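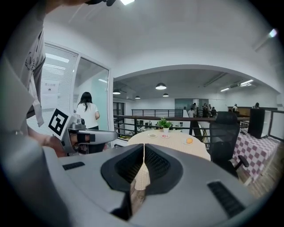
According to Leif Hjaltadóttir, writing under my last post, a brooch should never go on a sweater unless you hate the sweater. Put it on a coat, she says, or a hat, or leave it in the drawer with your grandmother's other opinions.

I read this on a Friday evening while wearing a sweater with a brooch on it, and I've been arguing with her in my head ever since, mostly in the shower, where I do very well.

Some background. I own too many brooches. I didn't set out to. I bought one at a street market in Skorneck, an enamel beetle with one leg missing, and after that people started giving them to me the way they give owls to anybody who once admitted to liking owls. I have a silver fern. I have a cameo of a woman who looks like she's just been told the price of the cameo. I have three separate bows, and I don't wear bows.

What I'd never done, until Leif got under my skin, was think about where they go. I'd been putting them where my hand landed, which was always the left side, a bit too low, in the area my mother used to call "name tag."

So, the sweater. She has a point, and I'd like to get that over with early. A brooch is a small weight on a sharp stick. Hang it on a loose knit and two things happen: the pin finds a strand of yarn and splits it, and the whole ornament tips forward until it's studying your shoes. My fern did this for an entire winter. I thought it was drooping in a natural, fern-like way. Then I took it off and there was a hole I could get a pencil through.

But plenty of people have pinned things to wool over the years, starting with the ones who had no buttons. The earliest pins of this kind were basically hardware. You had a large piece of cloth, you wanted it to stay on you, and you stuck something through it. Cloaks, mostly. The ring-shaped kind with a long pin across it (penannular, if you want to be unpopular at lunch) was made for thick cloth with an open weave, and the pin slid between the threads and left them alone. I've tried this with a reproduction and a blanket, and it holds beautifully. I wore the blanket to get the mail. It stayed put the whole way, including when I met the neighbors.

The modern version of a brooch is a different animal. The pin is short, the clasp is tiny, and there's often a great lump of glass out front with all the weight at the top. Nothing about it is holding up a cloak. It's holding up itself, badly.

Here are the things I've worked out, with losses.

**Go higher than you think.** Almost on the collarbone. It feels silly in the mirror and looks right everywhere else. Low brooches drag the cloth and the eye down with them, and at my age neither one needs help.

**Put something behind it.** A scrap of felt on the inside of the sweater, maybe the size of a large coin, and you pin through both. The felt takes the weight. I cut mine out of an old hat, so in a sense I'm following Leif's advice about hats.

**Look for the seam.** On a cardigan the band where the buttons live is usually doubled and much sturdier than the rest. On a plain pullover you're stuck with the shoulder seam, which works fine for small pins and makes large ones look like you've been decorated for service in a minor war.

**Check the hinge.** Hold the brooch up and wiggle the pin. If it swings around sideways, it's going to fall off, probably in a parking lot. That's how I lost a very nice marcasite swallow, and I still walk slowly through that parking lot.

None of this applies to silk. I pinned something to a silk blouse once. I don't have the blouse anymore and would rather talk about something else.

Now, coats. This is where Leif and I are on the same side, except that she seems to think the coat settles it. A coat lapel is thick and flat and doesn't mind being stabbed, all true. It's also the part of you that gets squashed by every bag strap and seat belt and hugged aunt. My Trirkitz coat, the green one I've mentioned here far too often, has a lapel like a doormat, and I put the cameo on it for a wedding in Norðdahl. By the time we got to the cake she'd rotated a full quarter turn and was lying on her back, staring up at me.

The fix was a second, plain safety pin on the inside, catching the stem of the brooch pin so it can't turn. It's ugly and it's invisible, and it took me some 2000 miles of travel to come up with it.

The other question I get (all right, my sister asked it twice) is whether you can wear several at once. I think so, but they have to look like they came in together. Three small ones close in a bunch, good. Three spaced out evenly, you're a bulletin board. I tried the beetle and two of the bows on a gray cardigan last September and it looked as though the beetle had won something.

And yes, I bought another. There's a shop in Ziltmont with a tray by the register, everything jumbled in together, and at the bottom was a little brass hand holding a brass rose. The hinge is tight. The clasp has one of those rolling safety catches. I checked it like a person buying a used car, and then I paid more than I would for some used cars' floor mats.

It's currently on a sweater. Left side, high up, felt behind it. Leif, I'll report back on the yarn in spring, and if there's a hole I'll post it, though I may take my time about it.

Next up is the clip-on earrings, which a couple of you have been asking for. I need a few more days. My ears are still sore from the research.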